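How Do You Teach a Robot to Grab a Bottle?

By Tonantzin Carrillo
For readers 8 and up

OK, quick one today. Robots. Specifically, how they learn stuff.

You know how to pick up a water bottle. You don't think about it. Hand goes out, fingers close, done. A robot starts out knowing zero about bottles. Somebody has to show it.
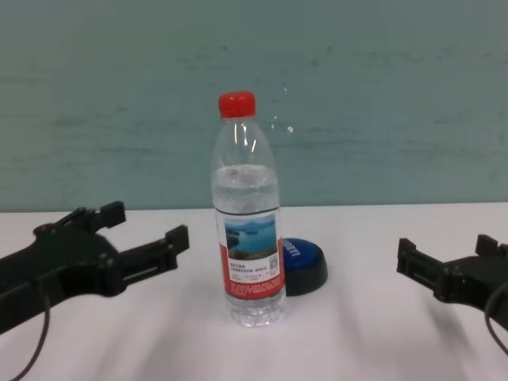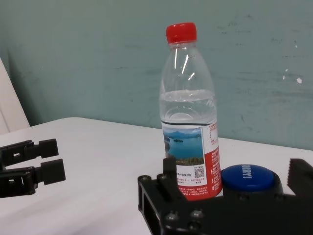
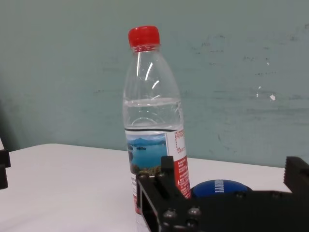
One bottle with a red cap, and black grippers instead of hands.

So how do you show a robot anything? Two main ways.

Way 1: by hand. You take hold of the robot's arm and move it yourself. Kind of like when a grown-up held your hand to help you write your name. The joints in the arm have little sensors, and the sensors write down every bend. Later the arm can play the same bends back. Slow but easy to learn. Kids are pretty good at it!

Way 2: by remote control. You stay back and move a controller. You go left, the robot goes left. You squeeze, the gripper squeezes. Some teams use a second pair of arms as the controller, a small light pair, and the big ones copy it. Big word for this: teleoperation. "Tele" means far away. (Same tele as in telephone.)

I tried way 2 at a place called Plistus. Harder than it looks. My teacher was Gyula Bárány and he had one rule, go slow. I did not go slow. I knocked the bottle over 2 times before I got one good grab.

One good grab is called a demonstration, or demo. Is one enough? Nope. If the robot only sees one demo it might learn just that one spot on the table. Scoot the bottle over a little and it grabs air. So you do it again. Move the bottle. Again. Turn it so the label faces a new way. Again. We did 50 that day and my thumbs hurt.

What gets saved each time:

Where the arms were
How open the grippers were
What the cameras saw

Then a computer looks at all of it and hunts for patterns. Bottle is over there, so arm goes over there. Fingers on both sides, so close them. That part is called training and it can take up to 35 hours. Go eat a snack.

Bad demos are a problem too. If you wiggle around a lot, the robot can learn to wiggle. It copies what you did, even teh silly parts. Gyula threw out 32 of my early practice ones. Ouch.

Try it at home (no robot needed)

Get a friend. Your friend is the robot, eyes closed. Stand a plastic bottle on a table, cap on tight. Now move their arm gently so they grab it. Thats way 1. Next, hands off, use only words. "Left. More left. Stop. Close." Way 2, sort of.

Swap. Then move the bottle and see if your robot can still find it with no help.

Words to know

Gripper: the robot's hand
Demo: one time showing the job
Teleoperation: moving a robot by remote control
Training: when the computer learns from the demos

Next time: why robots have such a hard time with socks.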